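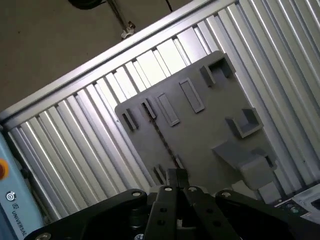 Hi all, our club is finally getting somewhere on the disassembly challenge, and I wanted to share while it's fresh! We picked the PC teardown task for this year's Pletier student round, and most of this month has gone into the tool and parts fixture, the piece everyone told us to skip. I'm so glad we didn't. The gray plate has open U-shaped brackets, low rectangular frames, little slotted tabs and one chunky ramp-like block, and every one of those went through a sketch, an argument and at least one reprint. The small tabs were the worst. Our fingers are long and flat, and if the approach angle is off even a little, the arm pushes the tab when it should be closing on it. We now teach a point straight out from each holder and come in slowly from there, and that has made practice so much calmer.

Somebody from the Lamari team wrote last month:

> We're starting on the same task and have a few things we'd love
> to hear about. Are you holding the PC down, or just setting it on
> the table? Do you let the arm find the case by itself, or do you
> measure it in? And how many people do you have at the table at
> once? We have 8 members and it's chaos.
> Also, is the Steyn library worth learning, or should we write our
> own moves?

Great questions, and sorry for the slow answer. On the case: we lay the tower on its side with the panel off and butt it right up against the fixture plate, so both share one edge. Once that edge is taught, all the holder points and all the points inside the case come from it. We still check it by hand at the start of every session – one bumped table cost us a whole evening.

On people: we have 8 too! What works for us is one on the pendant, one on the stop button, and the rest on code or paperwork until they swap. We swap after 5 runs, no matter how well it's going (there is always grumbling).

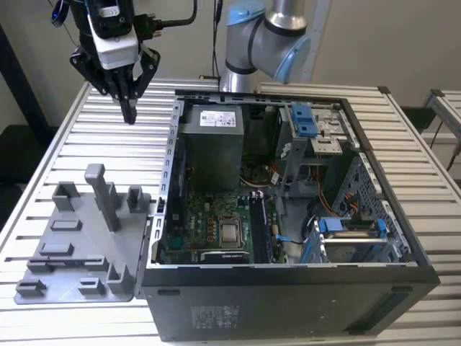
Do new members need to know how to program before they touch the arm? They don't, and we start them on jogging it by hand control at low speed, then add code once they can park it safely.

As for Steyn, we use it for the basic moves and wrote our own grip routine on top. Our main script is up to 447 lines and badly needs a cleanup, but I'm happy to put it in the Ileck shared folder if people promise not to laugh at the variable names.

What we'd love to hear from the rest of you is how you're handling the drive caddies. Do you go for the rails or the bracket first? We've had a long debate over it and would really like to see someone else's plan before December.

Good luck, everybody, and keep the updates coming!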